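Cover crops, cranky soil and a very patient neighbour

Posted in November by Raimonds Ķēniņš

I have been promising to write about the inter-row for months now, and since it rained this morning and I couldn't get the tractor down the bottom block without making a mess of it, I've finally run out of excuses. So put the kettle on, because I do go on a bit when it comes to dirt.

For those who are new here, our place is a small mixed orchard, mostly apples with a strip of plums along the creek side, and the previous owners kept it very tidy. Bare earth under the trees, bare earth between the rows, everything sprayed out to within an inch of its life. It looked lovely in a photograph. It also set like a brick every summer, and when we got a proper downpour the water went straight over the top and took a good bit of the hill with it. I used to stand in the shed doorway and watch my topsoil heading for the creek the colour of milky tea.

Justinas Vanags next door had been growing things between his rows for years and was far too polite to say anything until I asked. When I did ask, he came over with a shovel and dug two holes - one on his side of the fence and one on mine - and just let me look at them. His crumbled in your hand and was full of worms. Mine came up in slabs. We didn't say much after that. I went inside and started reading seed catalogues.

The first year I got it badly wrong. I bought a mix with far too much cereal rye in it, sowed it late, and then let it get away from me in spring because I was busy thinning. By the time I got the slasher onto it the rye was up past my belt, and what I'd cut lay in great thick mats that the mice thought were marvellous. I lost 18 young trees to ringbarking that winter, all in the replant rows, and I don't mind telling you I had a little cry about it behind the pump shed.

The second year I went gentler. Justinas talked me into a simple mix of oats, field peas and a bit of tillage radish, sown as soon as the last of the late apples were off and the ground still had some warmth in it. I kept it to the middle of the inter-row and left a clear strip along each tree line, and I put guards on everything young enough to be chewed. The peas were slow to get going and I nearly lost my nerve and resowed. I'm glad I held off, as they took off like mad once the days got longer.

This year was the third go at it, and I wanted to see what happened if I stopped mowing the whole lot at once. I've been doing every second row and leaving the others to flower, then swapping over when the mown ones have bounced back. It makes the orchard look like it's had a bad haircut (my mother has commented on this more than once) but the hoverflies have been thick in there, and there were ladybirds all through the plums when the aphids turned up. I can't swear that one caused the other. I only know I didn't reach for the sprayer, and last year I did.
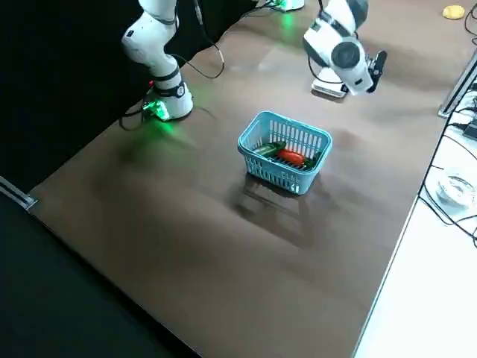 The soil itself is coming along more slowly than I'd like. I dug my holes again at the end of winter, in the same spots, and the top 4 inches have that nice crumb to them now with plenty of fine roots running through. Below that it's still the same old pan, greyish and tight, and the radishes have only punched through it here and there. Justinas says to give it time. He says that about everything, including my reversing.

Water has been the real difference. We had a wild storm roll through one night and I went out at first light in my gumboots expecting the usual washouts at the bottom of the hill. There was a bit of leaf litter piled up against the fence and one small scour beside the culvert. The creek was up but it was nowhere near as muddy as I've seen it.

Next autumn I'd like to try some clover under the plums, where the ground stays damp and I'm sick of fighting the couch grass. If anyone has done this on heavier ground I'd love to hear which variety you used and whether it got too thirsty in January, as that's my main worry. I'm also still looking for a decent second-hand roller, nothing fancy, so if you've got one rusting away behind a shed somewhere, do leave a comment.

Recent posts
Thinning by hand, and why my thumbs hurt
The great tree guard experiment
Plum jam, batch three
What I found when I cleaned out the pump shed
Pruning old apples without losing your temper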